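The visit to Kindamik's robot lab in Wamdale began at 2 in the afternoon with the safety rules. Salamatu Effiong, who runs the simulation group, had them on one printed sheet.

Every tabletop task is run in simulation first. A task needs 200 logged runs there before anyone may load it on a real arm, and the first 30 runs on hardware are done at reduced speed with a person at the stop button. 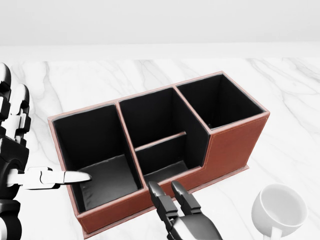
Changing the hand or the gripper sets the count back to zero. I asked if that slowed things down. Effiong said yes, and that the rule stays.

Ifeanyi Tamuno showed us the log format. Each entry lists the software version, the objects on the table and the reason a run ended. "Failed" alone is not accepted as a reason.

The sheet has 27 rules and is reviewed every September. Visitors can ask for a copy at the front desk.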